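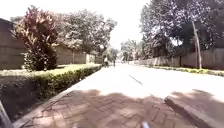
Home | Garden | Paths and Paving | Tools | About

Cleaning and Re-Sanding a Herringbone Paver Sidewalk

January 28, 2018
By Nhi Doãn

Clay pavers laid in herringbone hold their position well under foot traffic, but the joints collect grime and lose sand over the years. The procedure covers small rectangular pavers set between a curb and a low concrete edging, with a planted verge on one side. It does not cover mortared brick.

Tools: stiff push broom, narrow joint scraper, garden hose with a fan nozzle, bucket, rubber mallet, flat pry bar, dry jointing sand. Do not use a wire brush on clay. It scores the face and leaves metal behind that will rust.

Trim the hedge first. Clippings dropped onto fresh sand work down into the joints and rot there. Keep the face of the hedge 4 inches back from the edging so the scraper can reach the outer row.

Sweep the full width, working from the hedge side toward the curb. Collect the debris at the curb and bag it. Do not push it into the road.

Scrape the joints along both diagonals of the pattern. Remove loose material to a depth of some 2 inches where it comes out freely. Stop at the bedding layer.

Rinse with the fan nozzle held low. A pressure washer is faster, but at close range it will empty sound joints along with the dirty ones. Stubborn dark lines can be scrubbed with plain water and a nylon brush. Fikri Latuheru uses dish soap on shaded sections; rinse twice if you do the same.

Check each paver underfoot. A hairline crack can stay if the unit does not rock. Lift any that move, level the bedding, and reset with the mallet. Replace broken units one at a time — opening a large area lets the neighbors drift.

Let the surface dry completely. Sections under trees take longer than those in full sun and should be checked separately. Pour the sand, sweep it in diagonally, and tap the pavers to settle it. Top up after 8 days.

Repeat in September, before leaf fall.

Contact | © 2018 Standomell | Back to top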